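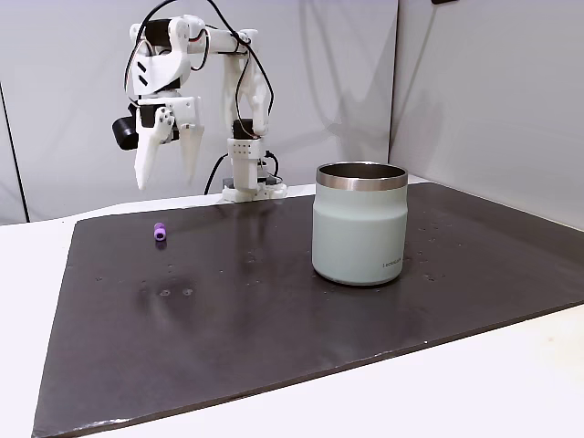
Home Projects Students Archive Contact

We use cookies to keep this site running. Accept / Settings

Spills on a Dark Tabletop: My Materials Project

I picked this topic because I'm the person who always spills. The brief from Marijke Stevens was to take one everyday surface and find out what it's like to live with, and I wanted something dark and shiny, mostly because it looks great on a white table. Nele Van der Linden helped me with the plan and talked me out of testing coffee (thank you, Nele!).

I kept the method simple. I mixed up 300 ml of tap water with nothing in it, used a pipette for the small drops and my fingers for the bigger ones, and then wrote down what I could see from a chair and what I could see standing up. I also wanted a couple of normal desk things nearby, so I used a sage-green mug with a shiny steel inside and a little ribbed lavender cylinder that usually lives in my pencil drawer.

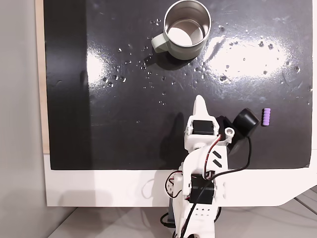
The drops were much easier to spot on the darker parts. Wherever the overhead light hit the surface I kept losing them in the glare, and I had to move my head around like an owl to find the little ones. Big round drops were fine from almost anywhere. Scuffs were the annoying part -- on a glossy finish I sometimes mistook a scuff for a streak of water and wiped it for ages.

I tried two cloths, a Skindis and a plain cotton one from home. The cotton left lint, the Skindis left faint smears, and I finished with paper towel both times.

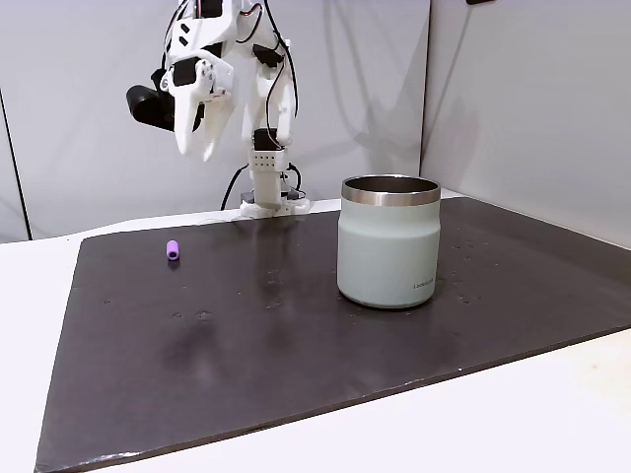 My notes ran to 400 words before I'd even gotten to the drying part, so that section is shorter than I'd planned. If I did this again I'd use a lamp I could move, and I'd try a matte board next to the glossy one. Marijke also suggested adding a drop of food coloring, and I'm saving that for the June follow-up.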